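We use cookies to keep you signed in. Accept | Manage

Hotel cards and booklets: keep or toss?

driken_19
I save every card and booklet from hotels we stay at. My box is full and my sister says dump it. I can't! Some of them are just so pretty.
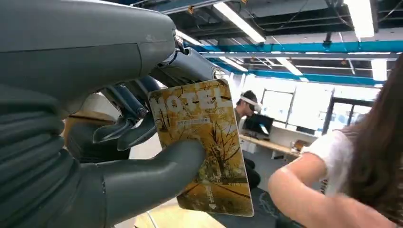 plavcombe

Look at the gold and amber on that one, with the bare tree and the big white HOTEL across the top. No way would I throw it out. I'd put it in a little frame by the door.

adum216
Sorry, I'm on your sister's side. I tossed 400 of them in September and haven't missed one.

driken_19
400?? Ouch. Were any of them like plavcombe's?

adum216
A few had nice art, sure. It's still paper in a box.

plavcombe
So are photos, adum.

Comments

younis: I punch a hole in the corner and use them as luggage tags.

tapioca_jo: Rounded corners hold up better in a binder, fyi.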